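Search this site Enter keywords Go

Chapter 4
Stars, Thumbs and Kind Words: What Seller Ratings Can and Cannot Tell You

Filed under: Consumer Studies > Buying and Selling Secondhand

Anyone who has bought a used item online knows the little row of praise beneath the seller's name. Fast reply. Smooth deal. Highly recommended. The words are so alike from one seller to the next that they could be swapped around without anyone noticing, and that should bother us more than it does. A comment that would fit any sale of any object to any buyer carries very little news about this one.

This chapter deals with the feedback systems used by resale apps and classified sites. Chapter 3 looked at prices and how sellers set them. Here we ask a narrower question: when a stranger's profile shows a near-perfect score, how much should a buyer lean on it? The short answer is less than most buyers do. The longer answer takes up the rest of the chapter and depends on who leaves feedback, when they leave it, and what they stand to lose by telling the truth.

We will use one case throughout. Lollodico is a local resale app where people trade sports gear, furniture and household goods. A seller there, trading under the shop name Prereo, has 218 reviews and an average of five stars. On its face that is a strong record. Before you trust it, though, you would want to know how many sales stand behind those reviews. The shop's own sales page puts the figure at 1110. Most of Prereo's buyers, in other words, said nothing at all.

What did the silent buyers think? The app would like you to assume they were content and busy. Some surely were. Others may have received a scratched frame or a missing bolt, judged the loss too small to argue over, and moved on. Silence looks the same in both cases, and a star average leaves it out completely.

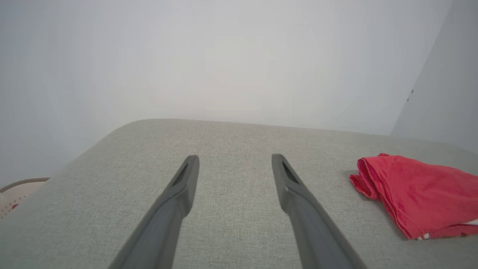

Descriptions of used goods raise a second problem, and reviews seldom fix it. Sellers like broad words for condition: clean, good, hardly used. A phrase such as "light gray fabric, good condition" gives a buyer the color and material of a seat and then stops just where the useful facts should begin. Upholstery can be gray and still be worn thin, and one close view of a patch of it leaves the rest of the piece unseen. Buyers who are let down by a vague listing often give five stars anyway, on the grounds that the seller was polite and the listing was never strictly false. The rating then records manners, while the next buyer reads it as a statement about goods.

The third problem is fear of a bad review in return. On Lollodico, buyer and seller rate each other, and each can see the other's rating as soon as it is posted. Suppose you sell now and then yourself. A complaint about Prereo may cost you a complaint on your own page, fair or unfair. Many people weigh that up and write "great deal, thanks" with their teeth clenched. A rival app, Jiver, hides both ratings until both sides have posted. That removes some of the fear, and Jiver's advertising makes a great deal of it. It does less for people who expect to meet the same seller again, or who live three streets away.

There is also plain trading of favors. A new seller can collect praise on a string of cheap items, such as bottle cages and phone cases, and then list a bicycle at 3000 dollars. The stars carry over in full. Nothing in the average tells you that every one of them was earned on sales too small to cheat on. Minami, a site that deals only in higher-priced goods, now shows ratings for sales over 800 dollars on a separate line. It is a sensible step, though a buyer still has to open a second page to find it, and we have seen no good evidence that many do.

None of this means that feedback is worthless. A run of detailed complaints is worth reading closely, particularly when they describe the same fault in different words. So is a review that names the item and says how it differed from the listing. The trouble is with the summary score, which treats a careful paragraph and a pasted compliment as equals.

Section 4.1 takes up response rates and shows how to compare reviews with completed sales. Section 4.2 covers two-way ratings, with and without a waiting period. Section 4.3 returns to Prereo and reads a sample of its feedback line by line. Before going on, pick a seller you have bought from yourself and write down what you remember of the deal. Then find the review you left, if you left one, and keep both beside you for the exercises.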